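Section 4. Installing the Wall Bracket and Leveling the Cabinet

This section covers mounting the Peltach under-counter water softener cabinet to the supplied wall bracket. Complete Section 3 (Shutting Off the Supply) first. The procedure applies to cabinets with serial numbers above 1144. For earlier cabinets, use the bracket sheet packed with the unit.

4.1 Before You Start

The wall must be masonry or have studs behind the drywall. Do not hang the bracket from drywall anchors alone. The floor under the cabinet must be flat and able to carry the weight of the unit with a full salt tank.

Tools needed: drill, masonry or wood bit to suit the wall, spirit level, pencil, 10 mm socket wrench, bucket.

CAUTION: Check for pipes and electrical cables before drilling. Wiring to a nearby outlet often runs straight up or down from the box. 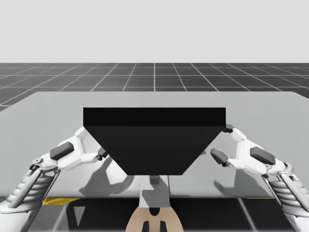
4.2 Fitting the Bracket

1. Measure up 28 inches from the finished floor and mark a level line on the wall.

2. Hold the bracket with its top edge on the line. The two hooks must face out and up.

3. Mark the four screw holes through the slots. Mark the center of each slot so that there is room to adjust later.

4. Drill the holes. Clear the dust from masonry holes before inserting the plugs.

5. Drive the screws until the bracket is held but can still be moved by hand.

6. Check the bracket with the level, correct it, and tighten all four screws.

Note: On tiled walls, start the drill at low speed with the hammer action off. Turn it on only after the bit is through the tile.

4.3 Hanging and Leveling the Cabinet

1. Remove the salt tank and the front panel. Set them aside on a soft surface.

2. Screw the leveling feet fully in.

3. Lift the cabinet, lower the rear rail onto both hooks, and let go slowly. Two people are required for this step.

4. Unscrew each foot until it touches the floor, then give it 2 more full turns.

5. Place the level on the top of the cabinet, first side to side and then front to back. Adjust the front feet only.

6. Tighten the locknut on each foot.

CAUTION: The feet carry the load. The bracket only keeps the cabinet from tipping. A cabinet that hangs clear of the floor will bend the rear rail.
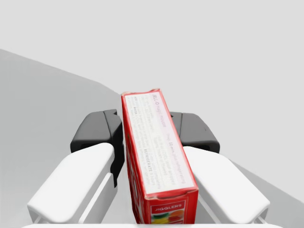
4.4 Connecting the Drain Hose

1. Push the drain hose onto the lower spigot until it meets the collar.

2. Slide the clamp over the joint and tighten it. Do not overtighten; the spigot is plastic.

3. Route the hose to the standpipe with no kinks. Hose length must not exceed 20 feet.

4. Leave an air gap between the end of the hose and the flood level of the drain. Local plumbing codes may call for a larger gap than the one molded into the Relex drain adapter.

5. Secure the hose to the wall with the clips supplied.

Note: If the drain hose must be replaced, use the same inside diameter. A narrower hose slows the rinse cycle and can leave brine in the resin bed.

4.5 Checks

Open the supply valve a quarter turn and look for drips at both inlet joints. If a joint drips, close the valve and reseat the washer before tightening further. Open the valve fully when the joints stay dry. Refit the front panel and salt tank, then go to Section 5 to set the water hardness.

Sheet 4, revised 2019-06-26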